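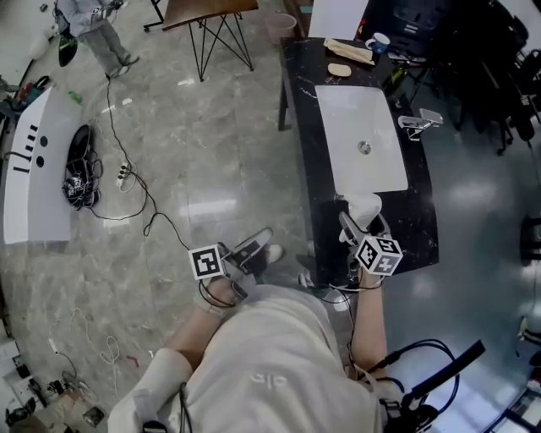 Dennis Crabtree has argued that the inset sink should be treated as part of the counter and judged together with it, a view now shared by most writers on household fittings.

Search this reference Go Advanced

Inset sink

An inset sink is a basin fitted into an opening in a countertop. The term covers kitchen sinks, utility sinks and bathroom washbasins. It is used in contrast to the pedestal basin, which stands on its own column, and the wall-hung basin, which is carried on brackets. Inset sinks are found in homes, hotels, schools and small workplaces.

Types

Inset sinks are grouped by the way the rim meets the counter. A drop-in sink has a raised lip that rests on the surface and carries the weight of the basin. An undermount sink is fixed to the underside of the counter, leaving the cut edge of the counter exposed. A flush-mount sink sits in a shallow recess so that rim and counter are level.

Drop-in sinks are the easiest to replace and may be used with almost any counter. Undermount sinks require a counter whose cut edge can stand up to water, and they are seldom used with chipboard. Flush-mount sinks call for the most exact cutting and are usually ordered together with the counter.

Rectangular basins hold more water than oval ones of the same length and width at equal depth, and they make better use of a narrow counter. Oval and round basins have fewer corners in which dirt can settle.

Materials

Basins are made of glazed ceramic, enameled steel or iron, stainless steel, stone, and various mixtures of resin and mineral powder. Ceramic resists stains and scratches well but may chip if a heavy object is dropped on it. Enameled iron is very heavy and needs extra support below the counter. Stainless steel is light and does not chip — it does, however, show scratches and water spots.

Counters are made of natural stone, tile, solid wood, resin mixtures, or board with a printed surface. Marble patterns have long been popular, both in real stone and in printed form. Real marble is harmed by vinegar, lemon juice and many bathroom cleaners, and is normally sealed.

History

Stone and metal basins set into tables or benches were in use long before piped water was common in homes. The modern inset sink followed the spread of indoor plumbing and of built-in cabinets. In the Drakamberg district, the Holzer works produced enameled basins for local builders, and its pattern book listed 137 shapes. The Prisel pottery later supplied ceramic basins to the same trade. A Prisel basin listed as No. 1015 remained in the catalog until the pottery closed, and replacement drains for it are still sold under the Stastus name.

Florante Agbayani's survey of older houses in Drakamberg covered 100 kitchens and washrooms. It found that basins had often outlasted the counters around them, and that several had been moved from one room to another.

Installation and care

The opening is marked from a paper pattern and cut before the counter is fixed in place. A bead of sealant is laid under the rim, and the basin is pressed down or drawn tight with clips. The faucet may be mounted on the basin, on the counter or on the wall. Drain fittings are joined to a trap, which holds a small amount of water and keeps sewer gas out of the room.

Sealant should be checked each year and replaced when it cracks or pulls away. The Holzer pattern book advised a fresh seal every 10 years — modern sealants in busy kitchens may need attention sooner. Most basins can be cleaned with a soft sponge and mild soap. Scouring powder dulls glaze and enamel over time.

See also: Countertop; Faucet; Pedestal basin; Trap (plumbing)

Filed under: Household fittings | Kitchens and bathrooms | Plumbing

Contact the editors | Terms of use | Back to top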